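Pegs, Slots and Holes: Why Some Shapes Fit

Have you ever tried to push a square block into a round hole? It stops at the corners. A peg board works on the same idea. Each peg has a shape, and each opening has a shape, and the two have to match.

A hole goes into a surface. It can be round, square or many other shapes. A slot is a kind of opening too, but it is long and narrow. The space for coins in a piggy bank is a slot. So is the gap where bread goes into a toaster.

Turning matters

A round peg can be turned any way you like and it will still fit its hole. A square peg fits only when its corners line up with the corners of the hole. A flat piece going into a slot is harder – it fits just two ways, and the second is a half turn from the first.

Try it with a coin and a piggy bank. Hold the coin across the slot and it will not drop. Turn it until its edge lines up with the slot, and in it goes.

A little room to spare

If a peg were exactly the same size as its hole, it would rub on every side and be very hard to push in. Makers leave a small gap. The gap is called clearance. With a lot of clearance, the peg slides in easily but wobbles. With only a little, it sits firmly, and you have to hold it straight.

Heriberto Arriaga makes wooden puzzles in Storville. He cuts the first puzzles for small children with wide gaps. For older children he makes the gaps smaller.

Holding the peg

Small pegs are easiest to control with the tips of the fingers. Hold the peg just over the plate and look at which way the slot runs before you lower it. 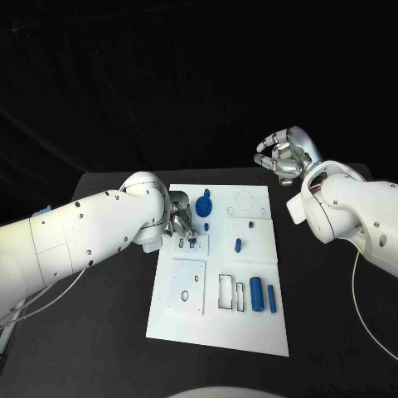
Page 6

The plate under the blue peg is a small white square with a narrow upright slot on one side and a shorter slot toward the other. Before lowering a peg over a plate like this one, you would need to choose a slot and check that the peg's shape matches it.

Try it yourself

Cut two slots in the lid of a shoebox, one long and one short. Ask an adult to help with the cutting. Find buttons, coins and craft sticks, and guess which slot each one will go through. Then test your guesses – and try turning any piece that gets stuck.

Words to know
Clearance: the small gap between a peg and its hole.
Slot: a long, narrow opening.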